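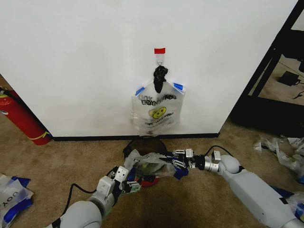
November 2020. Wednesday, evening

I finished the poetry book today, the one with the gray cover, "Salt Road to Sterach". I want to write about it while it is still warm in my head, and tomorrow I have the early shift and I will forget the good parts.

It is 534 pages. I did not know that poetry books can be so long. Most of them on my shelf are thin like a school notebook, and you can finish one while the soup is cooking. This one I started in May, when the library was closed and I ordered it by mail from Marchuk, the small bookshop that sends everything wrapped in newspaper. So it took me the whole summer and most of the fall. I read two poems in the morning with coffee, never more, and on some days none. In August I did not open it at all.

The book is a story told in poems. A family leaves the town of Sterach with a cart of salt and walks to the sea, and every poem is one stop on the road. There is a map in the front. I looked at the map very often, more than I expected from a book of poems. The stop I love most is Nanier, where they stay for the winter and the grandmother teaches the children to count in the old language. That part has only short poems, some of them four lines. I copied three of them in the back of this diary so I can find them again.

I want to be fair and also write what I did not like. After the winter the book becomes slow. From page 300 there is a long section about the father's debts, and I think the poet loved this section more than the reader can. There are lists of prices. There is a letter in verse from a lawyer. I understood the words but I did not understand why I must read them, and two times I fell asleep with the lamp on. My opinion is that a good editor would take out half. Then comes the river crossing and everything is alive again, and I forgave it.

English is my third language, so I read poetry with a pencil. I underline the words I do not know and I look for them later, not in the middle, because if I stop in the middle the music goes away. In this book I underlined "sedge", "lull", "threshing", "to keen". The last one surprised me very much. I knew "keen" only from job advertisements, where everybody is keen to learn. In the poem the women are keening at the river, and I imagined them very eager, and it was strange, and then I looked in the dictionary and had to sit down and read the poem again from the beginning. It is a different poem now. I think I will remember this word until I am old.

There are rhymes in the first part and almost no rhymes at the end. I noticed it late. When the family is at home the lines rhyme like a song, and the farther they go the fewer rhymes there are, and at the sea there is only one, in the very last poem, between "bread" and "said". I went back to check, because I thought maybe I had missed some. Perhaps there is another one that works only in a different accent. I read aloud, and my accent makes some rhymes and breaks others.

In the evening was the reading group, on the computer as it is now. We are the Zitstead Readers, but half of the people have moved away from Zitstead and it makes no difference this year. I was nervous because it was my turn to present. I had written 700 words and practiced them in the kitchen. My microphone was off for the first minute, so I had to start again, and the second time I was less nervous — I had already made my mistake.

I read the counting poem from Nanier aloud. Then we talked for a long time about whether it is a novel or a poetry book. One person said it is a novel with a lot of white space. I did not agree, and I said it, which I do not often do. If you take away the line breaks from the river poem it becomes flat, like a report. I tried it before the meeting. I typed it out as a paragraph and it was dead on the page. They asked me to read it both ways, and I did, and after that the argument was a little quieter, although one woman still said novel.

Somebody asked if I recommend it. I said yes, but borrow it first, and read the winter part before you decide. For the stars on the group's list I gave four. On the bus I was thinking three and a half, but the list does not allow halves, and the last poem pulled me up.

The next book is a collection of fairy stories in verse, chosen by vote. I voted for the other one, the letters. I will order from Marchuk again, it usually takes a week.

What else. The rain began at lunch and did not stop. I called my sister and she was cooking, so we talked with the phone on the counter and I heard mostly the onions. She does not read poems but she let me read her the one about the grandmother's coat, and she was quiet and then she said, read that again. I read it again. She wants me to translate it for our mother. I tried the first two lines after the call. "Coat" is easy. "The weather she kept in it" is very hard, in our language you cannot keep weather, you can only hide from it. Maybe I will use "hide". I will try again on Sunday with the big dictionary.

Must return the small dictionary to the neighbor. Buy pencils, the soft kind.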